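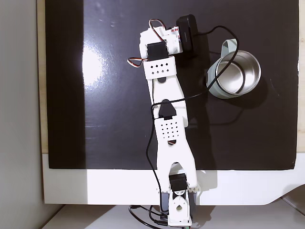

One comment under the January post said that written rules for an arm this small are a waste of paper, that it can't hurt anybody, and that anyone who needs a checklist to run five or six hobby servos should find something else to do.

I agree with part of that. The rules we use at Foren were not written to stop someone getting crushed. A pinched finger is the worst I expect from this arm, and I still keep my fingers away from it. Most of the rules are there so that a recording made on Monday can be compared with one made three weeks later by somebody else. The sheet is one page, 323 words, and I try to keep it from growing.

It started as a copy of the sheet they use at Brundico, where the arms are bigger and there is a fence. Half of it made no sense for a tabletop. We don't have a gate, so a rule about the gate went. The rule about saying out loud that you are about to enable power stayed, and I would keep it even when working alone.

The current version goes like this.

Before power: look at the base and check it hasn't shifted. Push each joint by hand through its range. Clear everything out of reach that isn't part of the task, and for us reach means 700 mm from the base, which is generous. Coffee goes on the other table.

Power on: say it. Hands off the work surface. Let the arm go to its rest pose and wait until it has stopped before touching anything.

During a run: one person has the stop and does nothing else. If you want to move an object, stop the arm first. I broke this one twice last month reaching in to straighten something, and both times I threw the run away and wrote it down.

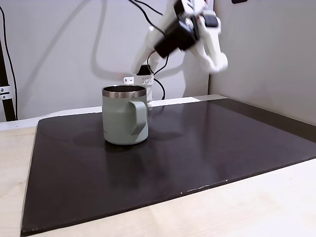 Cable routing is the rule people argue with most. Our old sheet said "cables tidy," and everyone read that differently. The new wording says that at every pose in the task there must be slack at each joint, and no cable may be able to catch on an object the arm is working with. Tidy and safe aren't the same thing. A cable that curves down behind the mug and comes past its right side can look fine from the front, and you only find out whether it clears the handle by driving the arm slowly to the far poses and looking from the side. So the slow pass is now required after any change to the cables or the camera mount. It runs at 15 percent speed. If anything gets tugged you reroute and do the slow pass again from the beginning.

Next is the object list. Every object used in a session goes in the log under a fixed name, and the name doesn't change when the object gets moved or turned over. We had a stretch where the same thing was a cup, a mug and "green thing" depending on who was typing, and I had to go back through 57 entries in Ulum to fix them. That took most of an evening. Now there is a short list of allowed names and you pick from it.
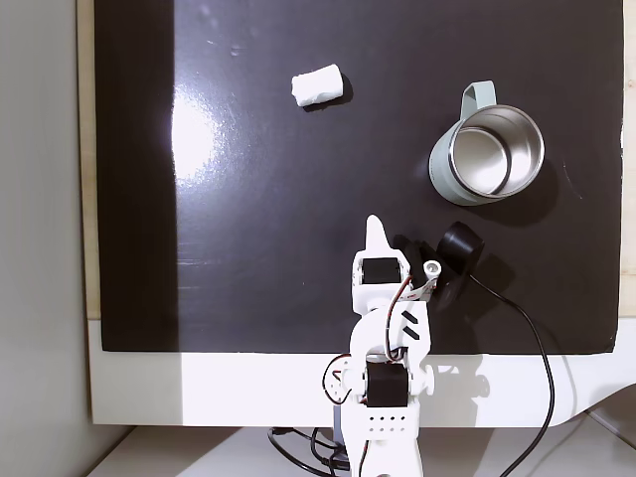

The list also says to write down the starting position of each object, in words, before the first move. Words are enough. "On its side, left of the mug" is enough for me to set it up again close to how it was. I used to ask for measurements and people stopped filling in the field.

Surface and light come under the same heading. We note what the work surface is and whether the overhead lights are on. A glossy board throws glare, and glare in one spot can change what a camera picks up there. I don't have a rule for getting rid of it, only for recording it. A matte mat would help and I keep meaning to price one.
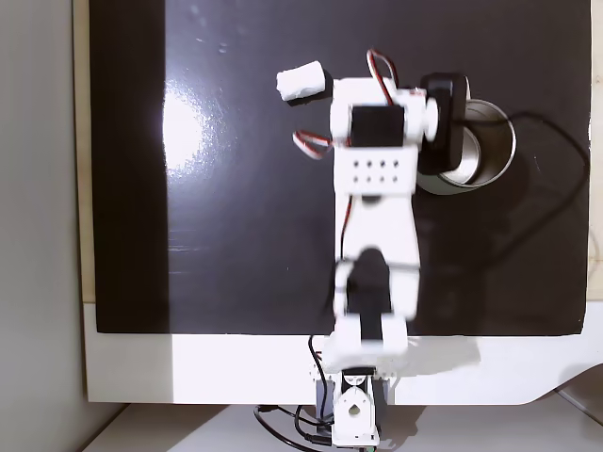
The arm over the black board, with the metal can on its side at right.

After a run, the arm goes back to rest before power comes off. If you cut power with it stretched out, it drops, and you don't want it dropping on whatever is below. Then you write the log, including failed runs. Radu, the template we borrowed for the log, has a box marked "discard" and I took it out. A failed run is kept and labeled as failed.

Two things are still open. I haven't settled how often to recheck the joint zero positions. Once a week is what the sheet says now, and it gets skipped. I'd also like a rule about how long a person can hold the stop before handing it over, as my own attention starts to go well before the end of a session. If you have a number you use for that, leave it in the comments, along with what size of arm you run.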